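工作间笔记，六月

上午九点开始。昨天的胶已经过了一夜，我先把夹子全部松开，看有没有开裂。两块侧板都还平，只有靠近琴颈的一处有一条细线，用指甲可以感觉到。我先不补，等湿度稳定以后再看一次。

这本笔记主要写给我自己，也写给 Hicham，因为下个月他要接着做第二把。我的中文写得慢，如果有的句子不通顺，请直接在旁边改，我不会不高兴。

关于面板的厚度。Ilotton 的图纸上中间写得比较厚，边缘逐渐薄下去，但是图纸没有说从哪里开始薄。我问过 Hazem Sqalli，他的意见是从音孔外面两指宽的地方开始。他的手指比我的粗，所以这个说法对我帮助不大。最后我用铅笔画了一圈线，线里面不动，线外面用小刨子慢慢走。木屑卷起来的时候声音很均匀，碰到硬的年轮会突然变高。我发现听声音比看更容易知道刨子是不是钝了。

敲击的结果：刨以前，敲中间，声音短，像敲一本书。刨以后，声音长了一点，低音也出来了。但是左边和右边不一样，左边还是比较闷。我把面板举到窗户前面看光，左下方确实颜色深一些，应该是还厚。明天只修左边，右边请不要再碰。

音梁的木料换了。以前用的是 Trerkau 送来的云杉，纹理很直，可是有两根放在架子上以后自己弯了。现在用的是从 Stilau 的旧门框上拆下来的料，颜色黄，很干，劈开的时候裂缝一直到底，没有歪。劈比锯浪费，这个我知道，但是劈出来的梁顺着纤维走，以后不容易断。剩下的短料我放在窗边的纸箱里，可以做内衬的小块，不要扔。 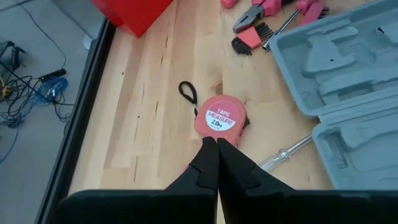 弦长的问题要写清楚，因为上一次就是在这里出了错。弦长从上弦枕的内侧量到下弦枕的中心，量的时候不能把尺子压弯。上次我是从上弦枕的外侧开始量，所以每一品都差了一点，高把位弹起来偏高，耳朵马上可以听出来。Hazem 当时说可以把下弦枕向后移，我移了，好了一半。另一半到现在也没有解决，那把琴挂在门后面，谁想练习修理可以拿去。

所以今天我做了一块样板。材料是剩下的枫木薄片，一边刨直，把每一品的位置用刀尖刻上去，不用铅笔，因为铅笔线本身就有宽度。刻的时候全部从同一个起点量，不要一品接一品地量，否则误差会积累。刻完以后我去喝茶，回来又从头核对了一遍，第七品刻得偏了，用砂纸磨掉重新刻。现在看起来都对，可是我希望 Hicham 用他自己的方法再检查一次，两个人犯同样错误的机会比较小。

中午 Rojanasak 的人打电话来，问清漆要不要。我说要虫胶片，不要已经调好的。调好的不知道放了多久，放久了会一直发粘，去年冬天那把琴到春天还能印上指纹。他说片状的要等两个星期。没有关系，我们两个星期以后也不一定到上漆那一步。价钱是 3,000，比我想的高，我没有还价，主要是不会用中文还价。

下午做内衬。弯木条的时候，铁管的温度总是掌握不好。我的办法是滴一滴水，水珠跳走就是可以，水马上变成一片汽就是太热。木条先泡水，但是不要泡太久，泡久了表面会起毛。第一根弯到一半，听见很小的一声，我停下来看，外侧已经起了一条刺。第二根我在外侧垫了一条薄铁皮，弯得慢，成功了。以后都垫铁皮。这句话请用红笔再写一遍，因为我每次都忘记。

砂纸的情况：粗的还多，细的快要用完。有人把用过的细砂纸又放回新的那一叠里面，摸起来很难分别。请把用过的折一个角。

鱼胶今天煮的这一锅有点稀，粘内衬可以，粘琴颈不行。琴颈的那一天要重新泡，前一天晚上就放水，水刚好没过胶粒。加热的时候隔水，不要直接放在火上，煮开了就没有力气了。Hicham Morsy 问过我能不能用白胶代替，我想了很久。白胶方便，强度也够，但是将来要拆开修的时候很麻烦，用热刀也不太容易走进去。修琴的人会骂我们。所以面板和琴颈还是用鱼胶，样板和夹具随便用什么都可以。

湿度：早上有点高，窗户关了以后降下来。湿度计的电池可能快没有电了，数字很淡，要从侧面才能看清楚。如果谁去镇上，请买一个，型号写在盖子里面。

明天要做的事：
修面板左下方，修完再敲。
把第一根裂了的内衬锯短，看能不能用在琴尾。
样板背面写上弦长和起点，写大一点。
给 Stilau 回信，问他还有没有别的旧门框。

五点半停工。侧板上那条细线又看了一次，没有变长。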